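Chapter 6

Storing, Sorting and Packing Textiles in the Home

By the end of this chapter you should be able to:

describe the main causes of damage to household textiles in storage
choose a suitable container for bedding, cushions and clothing
prepare an item for storage and label it correctly
explain the difference between short-term and long-term storage

Key words: airing, breathable, filling, fold line, inventory, loft, mildew, seasonal rotation

6.1 Why storage matters

Most of the textiles in a home are not in use at any given moment. Spare sheets, winter blankets, guest pillows and outgrown clothes may spend far longer in a cupboard than on a bed or a person. The care they get during that time has a large effect on how long they last.

Chapter 5 dealt with washing and drying. Storage is the next stage, and it often undoes the good work of the one before. A wool blanket can be washed correctly, dried flat and brushed, and still be spoiled in one winter by moths. A cotton sheet put away slightly damp may come out with grey spots of mildew that no ordinary wash will remove.

There are four main causes of damage in storage:

Damp. Mildew grows on cotton, linen and other plant fibres when they are stored in moist air. It stains the cloth and weakens it.

Insects. The larvae of clothes moths feed on wool, silk, fur and feathers. They prefer cloth that carries traces of food, skin or sweat.

Light. Sunlight fades dyes and makes some fibres brittle. Silk is especially at risk.

Pressure. Heavy weight flattens fillings and sets hard creases along fold lines. In older cloth the fibres may crack at the fold.

6.2 Filled items

Pillows, cushions, duvets and quilted covers are known as filled items. They have an outer cloth, called the cover or casing, and a filling such as feather, down, polyester fibre, foam or kapok. The height and springiness of the filling is called its loft. An item that has lost its loft no longer gives support or warmth, even when the cover looks as good as new.

Filled items take up a great deal of room, and for this reason people are tempted to squash them. Polyester fibre will stand a certain amount of this over a few weeks. Feather and down should be left with space, and foam should never be folded. Cushions are best stored flat or on edge, one layer deep, with nothing heavy on top.

Remove loose covers before storage if they can be washed separately. Striped and patterned covers should be checked for dye that runs, using the damp cloth test in Chapter 5.

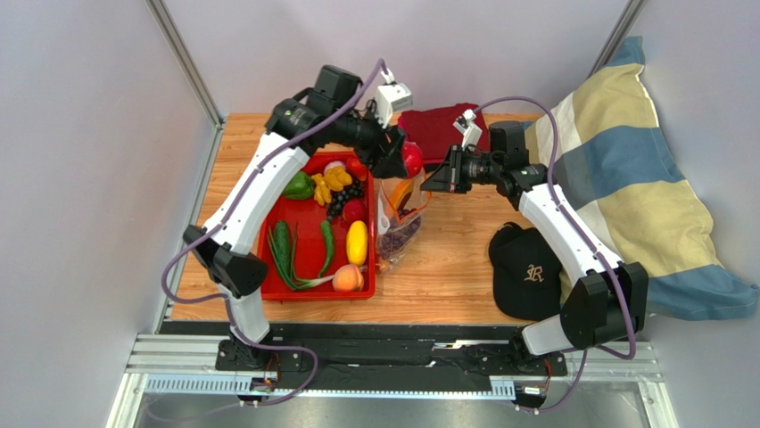
6.3 Choosing a container

Containers for textiles fall into three groups.

Cloth bags and cotton sheets let air pass through and are called breathable. They keep off dust and light. They do not keep out moths unless the opening is very well closed.

Boxes and drawers give protection from pressure. Cardboard is cheap but takes up damp from a cold floor, so stand it on slats or a shelf. Unsealed wood can give off acids that yellow white cotton. Line it with washed calico or acid-free tissue.

Plastic bags keep out dust, insects and splashes. They also hold in whatever moisture is already there. An item must be completely dry before it goes in, and bags should be opened and the contents aired from time to time. Clear plastic has the further advantage that the contents can be checked without unpacking. The neck of the bag is its weak point, and it should be gathered evenly and closed without tearing.
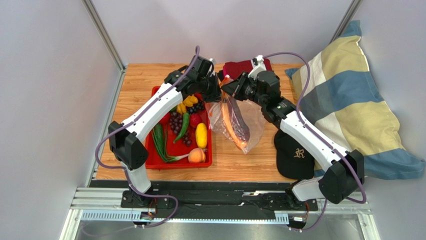 Figure 6.2 A clear plastic bag.

6.4 Short-term and long-term storage

In this book, short-term storage means up to one season. Long-term storage means anything beyond that. The method in Table 6.1 is enough for short-term storage of everyday items. Wedding clothes, christening gowns, old quilts and anything you hope to hand on should be treated as long-term from the start.

The case studies in this chapter follow two households. The Ranasinghe household rotates its bedding twice a year, and the winter blankets come out in November. The Kistel household has one small airing cupboard and keeps an inventory of 72 items on a card inside the door. You will use both inventories in Activity 6B.

Before you read on

1. Find one filled item at home and read its care label. Write down the filling and the washing instructions.
2. Leave the item to air for 30 minutes in a dry room out of direct sun.
3. Press the centre firmly with the flat of your hand, let go, and note whether the filling springs back fully, partly or not at all.
4. Write a label for the item giving its name, its filling and the date it was last washed, in the form 9/1/21.

Keep your notes. They are needed for the worked example in Section 6.5, Airing and Seasonal Rotation.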